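Home Syllabus Lecture Notes Readings Labs Contact

Household Materials and How They Age
Lecture 4: Why Flat Things Curl
Notes updated Aug 9, 2026

Welcome back! Last time we talked about stretching, and we finished with the rubber band that had turned to crumbs in a kitchen drawer. I promised that the next lecture would be about something much more ordinary, and I think much stranger: the way a flat sheet of almost anything refuses to stay flat. Posters curl. Photographs curl. Veneer lifts, playing cards bow, rugs turn up at the corners and trip your aunt. The same small handful of ideas covers nearly all of it, and once you have them you will start seeing them everywhere (I can't walk through a hardware store anymore without stopping at the floor mats).

1. Two faces, two lengths

Start with the basic picture. Take a sheet and imagine that it has a top layer and a bottom layer, glued firmly together. If both layers are the same length, the sheet can lie flat. Now let the top layer shrink a tiny bit. The two layers can't slide past each other, so the only way to fit a short layer to a long one is to bend, with the short layer on the inside of the curve.

That is the main idea of the whole lecture. Write it in the margin: the short side goes inside.

How tiny is "a tiny bit"? This is the part I love. Suppose a sheet is 2 millimeters thick, and treat its two faces as circles with the same center. If one face is shorter than the other by 2 parts in 1000, the sheet wants to bend into an arc with a radius of one meter. You would never notice the difference in length with a ruler, but you would certainly notice the bend. Now make the sheet thinner and keep the same mismatch. The radius shrinks along with the thickness, so a sheet a tenth as thick curls ten times as tightly. Thin things are very good at showing off small differences.

The rule of thumb for the board:

radius = thickness divided by mismatch

where "mismatch" is the difference in length between the faces as a fraction of the whole length. It is only geometry. It assumes that the sheet bends in one direction and that nothing (gravity, a frame, a heavy book) is holding it down.

2. Where the mismatch comes from

There are 4 sources worth knowing, and real objects often mix them.

Moisture. Paper is a mat of plant fibers, and the fibers swell when they take up water, much more across their width than along their length. Wet one face of a sheet of writing paper and that face gets longer, so the sheet curls away from the water. Let it dry and you may get the opposite curl, as the wetted fibers settle back shorter than they started. Try this at home with tracing paper, which is wonderfully dramatic.

Heat. Most materials grow when warmed. If the two faces are made of different stuff, they grow by different amounts. Old dial thermostats used a coil of two metals bonded together for exactly this purpose, and it is one of my favorite devices: curl put to work.

Drying or curing. Glue, paint and varnish often shrink as they set. Paint one side of a thin board and it may pull into a shallow dish. Woodworkers know to finish both sides, and bookbinders line the inside of a cover to balance the cloth on the outside.

Memory. Leave a sheet rolled up for long enough and it takes the roll as its natural shape. We'll spend the rest of the hour on this one.

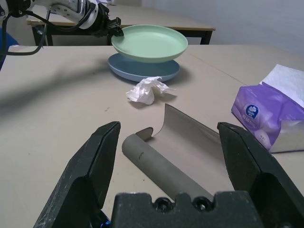 3. Creep, or how a shape becomes permanent

Bend a ruler for a second and let go, and it springs back. Hold a sheet bent for a year and it springs back only part of the way. Inside the material, bits have been slowly slipping past one another the whole time: polymer chains in a plastic, fibers and the bonds between them in paper. Each slip relieves a little of the stress. Physicists call this stress relaxation when the shape is held fixed, and creep when the load is held fixed. They are cousins, and in everyday talk people mix them up without much harm.

Three things control how much memory you get. The first is time, and the early hours count for a lot. The first day in a tube does far more than the hundredth. The second is temperature. Warm materials relax faster, so a rolled mat in a hot attic learns its shape quickly. The third is how tightly the thing is rolled. Go back to our rule of thumb and turn it around:

mismatch = thickness divided by radius

A tight roll forces a bigger difference between the faces, and the outer face may be stretched past the point where it can recover at all. With foams there is an extra twist, as the inner face is being squashed and the cell walls can buckle. Corrugated board is different again! It has a preferred direction. Roll it so that the flutes run along the length of the tube and it goes around fairly politely. Roll it the other way and it fights you, then creases.

Notice too that a roll doesn't have one radius. The inner turns are tighter than the outer turns, so when you let it go, the part that was in the middle stays curled the most and the outer end opens out. You have all met this with wrapping paper.

4. Getting it flat again

The usual advice is to roll it backward, and for paper and thin plastics this works nicely if you are patient. Use a wide tube, keep the reverse roll looser than the original, and check often. If you overshoot, you have just made the same problem on the other face.

Weight works too, given time. A flat board with books on it for a week will beat a heavy thumb for a minute, for the same reason the curl got there in the first place: relaxation runs in both directions.

Gentle warmth speeds things up for plastics and for many foams. Please be careful here. A sunny floor is fine. An iron on a plastic sheet is how you end up needing a new plastic sheet, and possibly a new iron.

For old photographs, maps or anything you would be sad to lose, the answer is to stop and ask a conservator. The image layer on an old print can crack if you force it, and cracks don't relax.

5. A case to think about

A shop called Lorken sells shelf liner in two versions, the Sokine and the Imelano. Both are the same thickness. The Sokine is a single layer of soft plastic, and the Imelano has a thin paper backing. Both come rolled on the same size of core. Customers in a damp town say that the Imelano lies flat in winter and lifts at the edges in August. Customers everywhere say that the Sokine arrives very curly and then calms down.

Before next class, write a short paragraph on each product. Which of the sources in section 2 is acting? Which face is the short one, and when? What would you change about the Imelano if you could add just one more layer, and where would you put it? (Think about the bookbinders.)

6. Try it yourself

Cut two strips from the same sheet of paper, one along the long side and one along the short side. Breathe gently on one face of each. They will probably not curl equally, and the reason is in how paper is made: fibers tend to line up in the direction the sheet traveled through the machine. Fold a third piece both ways and feel which fold is cleaner. The clean fold runs with the grain.

Then try tape. Stretch a piece of stretchy tape, stick it to a strip of paper while it is still stretched, and let go. Guess the direction of the curl first! Bring your strips to lab in an envelope, and label which face the tape is on.

Reading for next time: the Fajardo packet, the chapter on wood grain and warping. Skip the section on kilns, we'll come back to it when we get to drying.

2 comments 4 shares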